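Trorkside Workroom: Tables and Partitions Checklist
October round

Thanks for picking up the clipboard! The list covers the table bays at the Trorkside building, and it takes ten minutes a bay once you've done a couple. Mark each line OK, Fix or Ask, and write something in the comment space even when it's all good. The comments are the part we read first.

1. Table surface clean, no chips or sharp spots
OK. Really pleased with the white tops this time. A damp cloth is still all they need.

2. Table legs steady, no rocking
Fix. Bay 3 rocks when you lean on the front left corner. Foot needs a turn or two, then check again with some weight on it.

3. Back edge of table sits against the partition
OK. Run a hand along the whole length. Small parts love to disappear down there, and so do pencils!

4. Partition panels firm when pushed at shoulder height
OK in every bay. The Tarnholm panels are a huge step up from the old fabric ones, so much easier to wipe down.

5. Seam between panels
OK. Look from the top down to where it meets the table. If you can fit a coin in it, mark Fix. 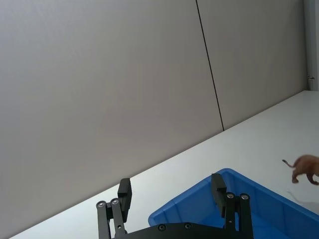
Items 3 to 6: light gray panels, dark seam, white post at right with small metal fitting.

6. Posts and fittings
Ask. Check each post by eye and by hand, and look at the small metal hardware low on the post where there is one. It sticks out a little, so feel for burrs that could catch a sleeve. Please don't tighten anything with the wrong driver, we stripped two screws that way in the spring. The Plurkine kit in the drawer has the right bits.

7. Bins and loose items
OK. Bins stay on the table and off the floor, with nothing hanging over the front edge. Lovely and tidy this round, keep it up!

8. Cords and outlets
Fix. One cover plate in bay 2 is loose. Power off at the strip before you touch it. Cords go behind the legs and never across the walkway.

9. Walkway clear to both doors
OK. A cart was parked by the side door when the round began. It was moved before sign-off. The door has to open all the way, every time.

10. Lighting over the tables
OK, and so much better with the new tubes. You can read the small print on a label without squinting.

Still open: table foot in bay 3, cover plate in bay 2, post fittings to be looked over with the Plurkine kit. Spare feet are in the Urban cabinet, second shelf. Put the finished sheet in the green folder and leave the clipboard on its hook for the next round.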